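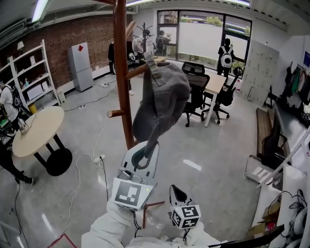 *By Ishbel Halliday, with test notes from Murdo Menzies. November 2022*

At Gourlay we compare two sets of fingers for the same hand-held gripper: the Plonia set and the Vosis set. Hanging things are a good test, and a cap on a coat rack is enough to begin.

## Take the cap from the peg

1. Hang the cap by its strap on a middle peg, with the brim down.
2. Check that the marker cubes face the tracking camera.
3. Come from below and put the tip of one finger under the strap. Go slowly.
4. Close, lift over the end of the peg, then move back.
5. Make 16 tries with each set. Write down every drop, also the small slips.

Before you change the set, look at the picture from the gripper camera. The finger pad should be easy to see in the middle, and the coat rack should stay in view behind it.
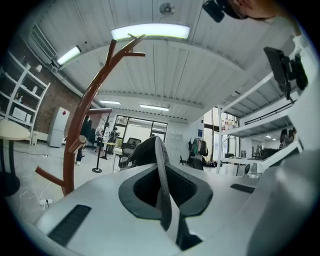 ## Compare the two sets

Plonia dropped the cap six times and Vosis 10 times. Most of the Vosis drops came in step 4, when the strap was held too near to the tip. Murdo will repeat the Vosis tries with a softer pad.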